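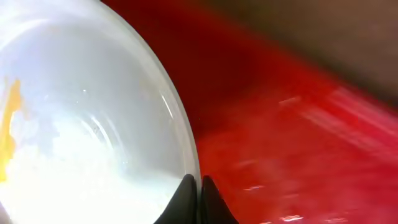
2021-03-10 작업 일지. 4월 Flutitz 대회까지 남은 시간이 생각보다 짧아서, 오늘은 새 기능은 하나도 건드리지 않고 양팔 설거지 과제의 원격 조작 데이터만 모으기로 했다. 방학 내내 접시만 붙들고 있던 우리 Guvel 팀이 드디어 유리 볼까지 손을 대기 시작한 셈인데, 역시 투명한 그릇은 만만치가 않다. 손목 카메라로 보면 볼 안쪽이 빛에 허옇게 떠서 흰 내용물과 유리벽의 경계가 어디인지 나도 헷갈린다. 그나마 믿을 만한 게 테두리의 밝은 선이고, 검은 손가락 두 개가 그 선을 사이에 두고 서는 순간을 잡기 시점으로 삼으면 라벨 붙이기가 한결 편할 것 같다. 바깥쪽 빨간 면은 움직일 때마다 죽죽 번져서 기준으로 쓰기 어렵다. (조명을 조금 낮춰 보자는 얘기는 지난번에도 나왔는데 또 잊어버렸다! 다음엔 시작 전에 꼭.)

오전에는 접시 쪽을 했다. 한 번 녹화할 때마다 접시를 원래 자리에 되돌려 놓아야 하니 손이 은근히 바쁘다. 그래도 1학년들이 역할을 척척 나눠서 도와준 덕에 생각보다 분위기가 좋았고, 점심 전까지 세워 둔 목표 100회를 넘겨서 108회까지 갔다. 조작하는 사람이 바뀔 때마다 손목을 트는 버릇이 달라지는 게 로그에도 그대로 보여서, 한 사람이 연달아 10회까지만 하고 교대하는 걸로 정했다. 지치면 그리퍼를 너무 빨리 닫게 되는데, 이건 나부터 반성해야 한다. 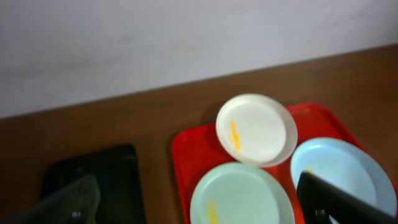
접시 배치 점검, 손목 카메라. 흰색·민트색·하늘색, 노란 자국 있는 상태.

자국 크기가 접시마다 다른 게 처음에는 신경 쓰였다. 똑같이 맞춰야 비교가 되지 않나 싶어서 자를 들고 올까도 했는데, 대회 당일에 심사하는 분들이 우리 사정에 맞춰 묻혀 줄 리가 없으니 그냥 들쭉날쭉한 대로 가기로 했다. 하늘색 접시처럼 점만 한 것도 한 건으로 친다. 대신 기록표에 접시 색과 자국 크기(대, 중, 소)를 적는 칸을 새로 만들었다. 칸이 좁아서 글씨가 엉망이지만 알아볼 수는 있다.

오후에는 빨간 쟁반에 접시를 하나만 놓고 양팔이 같이 움직이는 구간을 봤다. 왼팔은 어두운 쟁반 쪽, 오른팔은 빨간 쟁반의 접시 쪽을 맡는 지금의 분담이 제일 자연스럽긴 한데, 문제는 두 팔이 가운데로 모일 때다. 오른팔이 접시 위에 먼저 내려와 있으면 왼팔이 들어갈 길이 좁아지고, 조작하는 사람은 겁이 나서 자꾸 멈칫거린다. 그 멈칫거림까지 Laritz가 열심히 배워 버리면 곤란하다. (Laritz는 우리 학습 코드 이름이다. 새로 온 사람들이 또 물어볼 것 같아서 적어 둔다.)
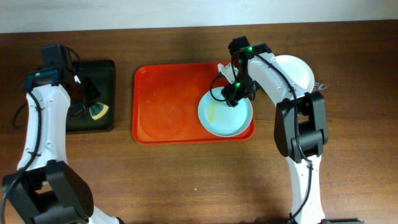 Şengül Sönmez는 두 팔을 동시에 움직이려고 욕심내지 말고, 오른팔이 접시에서 완전히 빠진 다음에 왼팔이 출발하는 순서로 먼저 모아 보라고 했다. 시간은 손해를 보더라도 순서가 분명한 데이터가 있어야 나중에 겹치는 동작을 섞을 때 어디서 틀어졌는지 찾을 수 있다는 이야기였다. 듣고 보니 맞는 말이라 그 자리에서 계획을 고쳤다. 내일부터는 순차 동작을 먼저 채우고, 동시 동작은 따로 폴더를 만들어 넣는다. 이미 섞여 들어간 것들은 내가 오늘 밤에 골라내 보겠다.

다음은 어두운 쟁반 위에 올려 두는 작은 물건을 집는 단계다. 납작해서 손가락을 조금만 높게 잡아도 허공을 집게 되고, 너무 낮추면 쟁반 바닥을 긁는다. Taheri(조작 프로그램)에 높이 하한을 걸어 두면 바닥 긁는 건 막을 수 있을 텐데, 그 값을 얼마로 할지가 애매하다. 일단 5 mm로 넣고 시작해 보자.
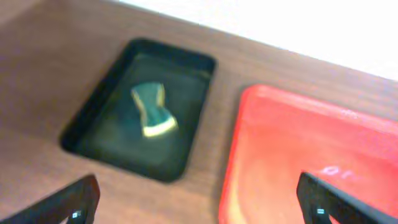

하한값을 바꾸면 반드시 설정 파일을 새 이름으로 저장할 것. 지난번에 덮어써 버려서 어느 녹화가 어느 설정인지 한참 뒤졌던 걸 다들 기억할 거라고 믿는다. 물건이 놓인 각도도 매번 조금씩 돌려 주면 좋겠다. 반듯하게만 놓고 모으면 살짝 틀어졌을 때 손목을 돌릴 줄 모르는 로봇이 된다. 접근할 때 속도도 조금 줄이자. 손목 카메라 영상이 흐려지면 밝은 테두리 부분 말고는 건질 게 별로 없다.

내일 할 일 적어 둔다.
조명 밝기 낮추고 유리 볼 다시 찍기.
순차 동작 녹화, 교대표는 문 옆에 붙여 놓음.
높이 하한값별로 폴더 나누기.
기록표 칸 넓혀서 새로 인쇄. 오늘 쓴 표는 버리지 말고 일지 뒤에 끼워 둘 것.

다들 오래 서 있느라 고생 많았다. 냉장고에 귤 남았으니 먼저 오는 사람이 꺼내 먹어도 된다.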